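Skolstead packing room: monthly safety and materials check
Landel Ceramics and Glass
Month: July
Checked by: Yaryna Yurchenko
Accompanied by: Umesh Singhal (morning part only)
Copy to: Dwight MacDonald, Jeptoo Rashidi

Mark each item OK, ACTION or N/A. Write a comment for anything marked ACTION, and for anything marked OK that was ACTION last time.

1. Floor and walkways

1.1 Walkway from the goods door to the benches clear. OK
1.2 Floor free of loose tape, film and strapping. ACTION
Comment: Strapping offcuts under the end bench again. They had been kicked back against the wall. Swept up during the check. The bin for strapping has been moved to the other side of the door and people are not walking over to it. Move it back.
1.3 Floor markings readable. OK
Comment: The yellow line by the goods door was repainted after the last check. Still good.
1.4 Mats flat, no curled corners. ACTION
Comment: Mat at bench 2 has a lifted corner. Taped for now. Jeptoo to order a replacement.

2. Benches and hand tools

2.1 Bench tops clean and without splinters or raised edges. OK
2.2 Knives are the retracting type and are put away closed. OK
Comment: One fixed-blade knife was in the drawer last month. It has gone and there are no others.
2.3 Blade disposal tin present and not full. ACTION
Comment: Nearly full. The spare is on the shelf above the sink, lid missing. Do not use it until the lid is found.
2.4 Tape guns have their guards fitted. OK
2.5 Heat sealer: lead undamaged, test label in date. N/A
Comment: Away for repair. Please leave the tag on the socket so that it stays free.

3. Wrapping materials

3.1 Tissue stored off the floor and away from the sink. OK
Comment: Reams are on the middle rack. There was one pack of 600 sheets on the floor last time, now moved.
3.2 Thin film rolls stored upright with end caps on. ACTION
Comment: Two rolls lying flat and one without caps. The edge of the roll without caps is nicked, so every length pulled from it starts a tear. Cut back to good film or use it for void fill.
3.3 Wrap in use is clean and free of grit. OK
Comment: Checked by hand at both benches. Grit matters most for the glazed ware and anything with a gilt rim.
3.4 Reused wrap is sorted before it goes back on the bench. ACTION
Comment: The reuse box holds a mixture of tissue and film, some of it very creased. Creasing alone is no reason to throw a piece out. Put aside any piece with a ragged or torn edge, or with specks in it, and keep it for filling corners where it will not touch a finished surface.

I went through the reuse box with Umesh and we agreed how it should be judged. Lay the piece flat and run a palm over it. If it is smooth to the hand and holds together when pulled gently, it can go round a piece of stock again. If fibres come away, it goes to void fill. Thin white wrap is hard to judge when it is bunched up, because the folds hide small tears, so open it out first.
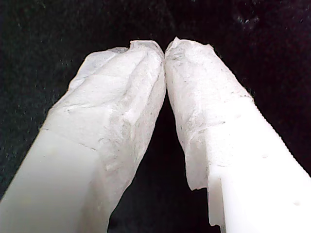 3.5 Loose ends of wrap tucked in or taped. ACTION
Comment: Several pieces on the outgoing trolley had wrap working loose at the top and a torn lower edge hanging. Loose ends catch on the box flaps when the piece is lowered in. Fold the end under and use a short strip of paper tape. No tape on the piece itself.
3.6 Moisture sachets in date and stored sealed. OK
Comment: New tub of Sillico opened this month and the date written on the lid.

4. Boxes and stacking

4.1 Flat boxes stacked below shoulder height. OK
4.2 Made-up boxes not stored in front of the extinguisher. OK
Comment: Clear at 9.30 and still clear when I went back after lunch.
4.3 Shelf load labels present. ACTION
Comment: Label missing on the rack next to the office. Mervin Lapointe has the supplier's sheet and will print a new one. Until then, nothing heavier than flat boxes on it.
4.4 Box stock agrees with the card. OK
Comment: 277 of the small double-wall on the card, same on the rack. The order of 2,000 from Sleiman has not arrived and is not counted.

5. Lighting, heating and fire

5.1 Lights working over both benches. ACTION
Comment: Tube flickers over bench 1. It is worst when checking glazed pieces for chips. Reported.
5.2 No paper or film near the heater. OK
Comment: Heater is off for the summer, but the gap is being kept.
5.3 Fire exit opens fully from inside. OK
5.4 Waste paper and film taken out at the end of each shift. ACTION
Comment: Two full sacks left by the sink from the late shift. Dwight to raise it at handover.

6. First aid

6.1 Box present, sealed and in date. OK
6.2 Blue plasters stocked. OK
6.3 Accident book in its place. ACTION
Comment: It was in the office. Returned to the hook by the door.

Actions outstanding

Mat at bench 2: Jeptoo
Lid for the blade tin, or a new tin: Jeptoo
Strapping bin back to the bench side: Umesh
Sort the reuse box into two, with a label on each: Yaryna
Caps for film rolls: Umesh
Shelf load label: Mervin
Light over bench 1: Dwight
Waste sacks, late shift: Dwight

Items 3.4 and 3.5 to be looked at again in two weeks, before the next full check. Put comments from the late shift on the back of this sheet.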